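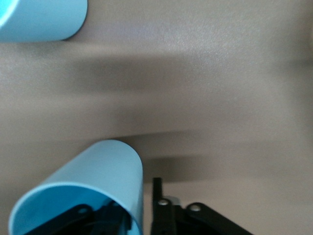
How to check and top up loose-fill surfacing under play equipment

Loose-fill surfacing such as bark, wood chip or sand moves every time children use it. It gets kicked out from under swings and slide exits, and it packs down in wet weather. Most sites need a proper check once a month and a top-up once or twice a year. The steps below were written for the Grustholm climbing sets but work for any unit standing in a loose-fill pit.

What you need

A steel rule or marked depth stick
A stiff garden rake
A spade and a wheelbarrow
A printed plan of the pit
A pencil and the site log

Step 1. Close the area
Put a barrier across the entrance and hang the closed sign on it. Leave both in place until you have finished raking.

Step 2. Find the wear marks
Every Grustholm post has a line moulded into it showing where the finished surface should sit. Posts on older units may have a painted ring, which should be repainted if it has faded. If you can see bare post below the line, the level has dropped.

Step 3. Measure the depth
Push the depth stick straight down until it meets the membrane. Do not force it through. Our pits are filled to 300 mm. Take readings under each swing seat, at the foot of the slide, below the overhead ladder and in all four corners. Write each reading on the plan at the spot where you took it.

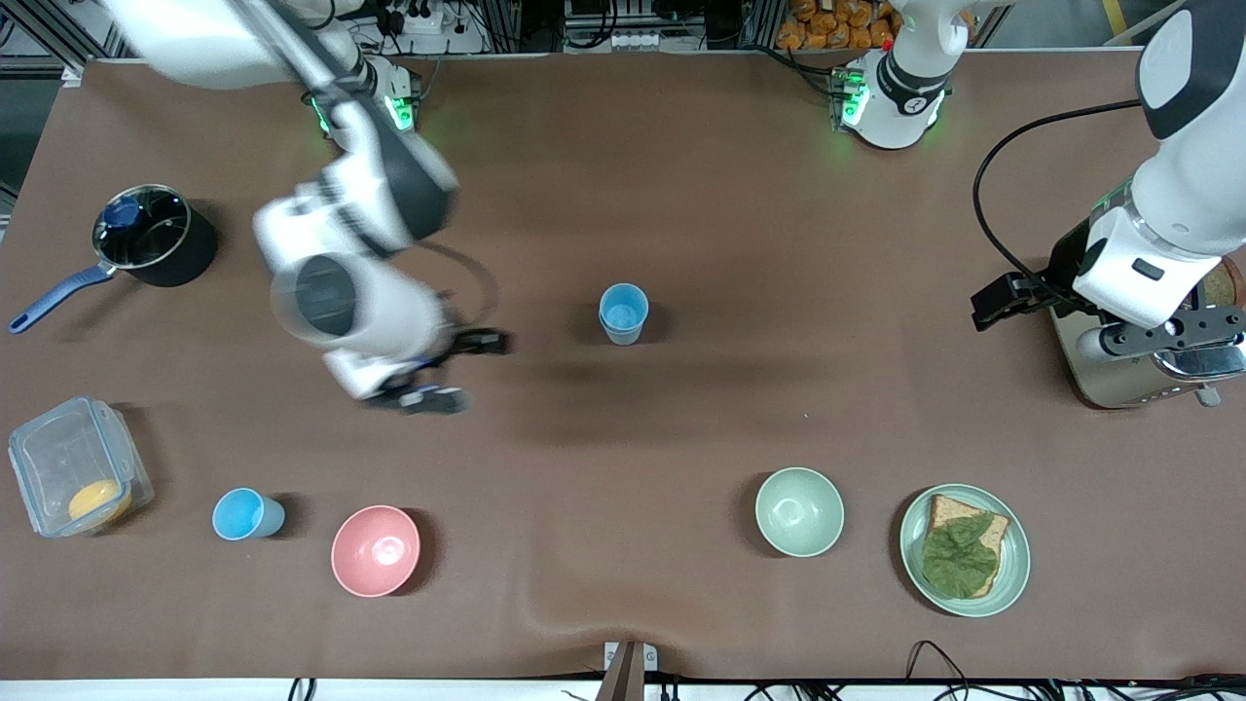

Two white arms over a table with kitchen items on a brown mat.

Step 4. Rake before you add anything
Low spots under swings are often matched by a heap a metre or so away. Rake the heap back first, then measure again. Break up any packed layer with the spade, working away from the posts so you don't nick the coating. Lift out litter, stones and twigs as you go.

Step 5. Work out how much to order
Multiply the length of the pit by the width, then by the average shortfall in metres. The answer is in cubic metres. Add a little for settling. New bark can sink by up to a tenth in its first season, so measure again in July if you filled in spring.

Step 6. Fill and level
Tip the new material in several small piles and rake outwards. Keep it below the top of the edging. Tread it down lightly and check it against the post lines.

Step 7. Fill in the log
Record the date, the lowest reading and the amount added, and sign the entry. Use sheet 1002 for bark and chip. Sand pits have their own sheet, kept in the same folder.

If the membrane is showing or torn, keep the pit closed and contact Jiahui Lei before filling. Patches are cut from the Givanix roll and need an overlap on all sides.

Page last updated Mar 5, 2026 by Chun-hung Chiu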